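An Afternoon at the Tresgate Mouthpiece Works

I've played trumpet since fifth grade and I had never once seen a mouthpiece being made. So when our brass band's newsletter mentioned that Vivard was opening its Tresgate shop to visitors for a day in June, I wrote back within the hour (my wife says within the minute).

It's a longer drive than the map lets on. The last stretch follows the river and then you turn in behind a tire place, and there's the shop, a long low building with a hand-painted trumpet bell on the door. I'd brought my horn, as they told us to, and so had everybody else. The parking lot at ten in the morning already sounded like a bad warm-up room!

They split us into groups and I landed in the one led by Eusebio Tello, who runs the lathes. He started with a tray of plain brass bar and passed a piece down the line. It's heavier than you'd think. Each blank gets cut, drilled and turned on the outside, and then comes the cup, which he says is where all the arguments start. Players write in and ask for a cup "a hair deeper," and he has to figure out what a hair is. He keeps the letters in a binder and read us a few. One guy wanted his low notes to sound like warm bread.

After turning, the blanks go to the polishing wheels. It's loud back there and we all got earplugs, which I forgot to give back, sorry, Vivard. Then they go out for silver plating, because the shop doesn't do its own, and come home a couple of weeks later in egg-crate foam. They make 38 models right now, and Eusebio admitted that maybe half of them sell.

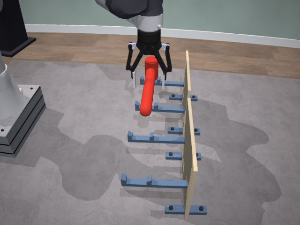
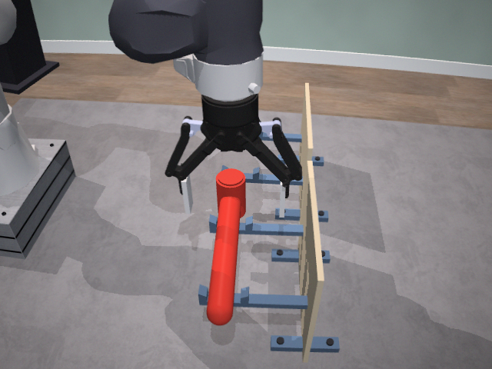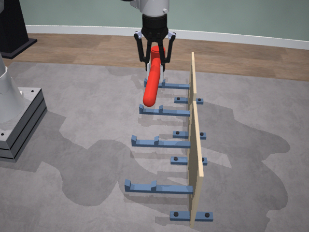
Lunch was sandwiches out on the loading dock, and then came the part I'd driven up for, the trying-out room. They had 26 trumpet mouthpieces laid out on a green cloth with little paper numbers and no names, so you couldn't just reach for what you already play. You wrote down your favorites on a card and turned it over at the end to see what you'd picked. I was dead sure I liked a medium cup with a wide rim. Nope. I picked number 14 twice, and it was a shallow one with a narrow rim that I would never have ordered in my life. I sounded brighter on it and my high G just sat there, waiting for me. My low C was mush, but you can't have everything.

The room itself is pretty dead, with carpet on the walls, so you hear all your bad habits. I cracked a note in front of a very polite teenager who then played the same phrase perfectly. Good for her.

Arsalan Farooqui gave the talk in the afternoon. He does the practice mutes, and I'll confess I nearly skipped it to go try more mouthpieces. I'm glad I didn't. He played a long tone with no mute, then with an old Rizvi straight mute, then with the new one they're calling the Gostiten, and from the back row the last one was about as loud as somebody humming in a car. What bugs me about practice mutes is the way they push back at you, and how everything goes sharp down low. The Gostiten still goes a bit sharp. Arsalan said so himself before anyone could ask, and he showed us where they'd opened up the end to help with it. They threw out a lot of corks getting there.

I got two minutes on one. It's light, it stays put when you tip the bell down, and the stuffiness is a lot less than on mine at home. I'd want a week with it before I said more than that. The price wasn't settled yet, and the first batch is going to be 1,000 pieces, so I put my name on the list.

Somebody asked about a trombone version and got a big groan from the staff, so I guess they hear that one a lot. Next year, maybe.

A few practical things if you go. Bring your own mouthpiece to compare against, and bring lip balm, because an hour of switching rims is hard on the face. Wear closed shoes or they won't let you near the lathes. The coffee is free and you get what you pay for. The little store by the exit sells seconds with tiny plating flaws, cash only, and the good ones were gone by three. I came home with a number 14 and a bottle of valve oil, and I've been playing low Cs at the dog all week to see if they get any better.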